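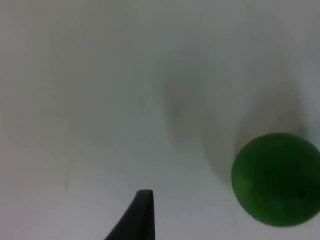
Harju Print Room began with a shoebox of bookplates bought at an estate sale in Grirotside, and it has been growing, a little faster than we have shelves for, ever since. We are a small library of printed ephemera, by which we mean the paper things people used and mostly threw away: bookplates, trade cards, seed packets, dance programs, luggage labels, the odd menu with gravy on it. We catalog them, we scan them, and we let anybody who asks come and look. People tend to picture a place like ours as all brown ink and yellowed edges, and then they open a drawer of old seed packets and find a green as deep and full as the one on that ball, still strong after all those years in the dark. We love watching that happen!

Reading time: 3 min

Our largest group is the Juremmont bookplates, 1408 of them, which came to us pasted into albums by a family of booksellers who kept one of everything they ever sold. Getting them described has been slow, happy work. Every plate gets its own record, with the artist if we know it, the owner's name as it is printed, the size, the printing method and any motto (the mottoes are worth a visit all by themselves -- there are a great many owls, and a great many warnings to people who borrow books). So far 615 records from the albums are online, and we add more as they are checked.

Search the collection Enter keyword Go

We also run the Hindano Drawer, our lending set for schools. It is a flat case holding 110 duplicate pieces that students may handle with clean, dry hands, and it goes out for 3 weeks at a time. Teachers have used it for history, for art, and once for a very lively unit on advertising. There is no charge, though we do ask you to pick it up and bring it back yourselves, as it does not travel well in the mail.

The reading room is open afternoons from one o'clock, and you don't need a reason or a letter to come in. Pencils only at the tables, please. If you have a box of old paper in the attic and are wondering whether it is anything, bring it along and we'll gladly go through it with you.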